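Galería: el cajón de chapa y los bloques

Poco texto, voy con prisa. El cajón nos lo pasó Eamon Doherty cuando desmontaron el almacén de Mkhize y desde entonces vive encima de la mesa de madera clara. Pesa lo suyo. Entre dos se mueve bien, uno solo ni lo intentéis.

Los bloques son los de siempre, rojizos y verde oscuro. Los pintamos en octubre con lo que quedaba de los botes de Curkeo, por eso el verde salio como salió. A mí me gusta así. 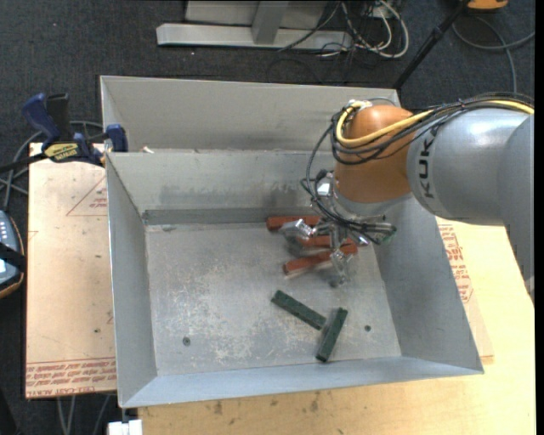
Bloques rojizos al fondo, los dos verdes delante. Cajón de chapa gris sobre la mesa, brazo KUKA a la derecha.

Unas notas sueltas para quien pregunte:

El fondo está rayado, sí. Rayas claras, roces blancuzcos, sobre todo hacia el centro. No lo vamos a pulir, ya lo hablamos. Eamon quería darle una mano de Truvov y dejarlo como nuevo, le dijimos que ni hablar.

Las paredes van inclinadas, se abren hacia arriba. Cómodo para meter la mano y un rollo para apilar cosas contra el borde. Si alguien quiere hacer uno parecido que mida primero su mesa, el nuestro ocupa mucho mas de lo que parece.

El verde de la izquierda es el moteado. Me preguntaron si era piedra: no, es la pintura, segunda capa con esponja y a correr.

Los bloques de repuesto estan en la caja de Flisten, estante de abajo. Por favor devolvedlos ahí y no al cajón de las herramientas, que luego aparecen en cualquier sitio.

Medidas no pongo porque no las tengo a mano, las paso cuando pueda. Dudas en los comentarios, contesto por la noche.

Actualizado 07/01/2019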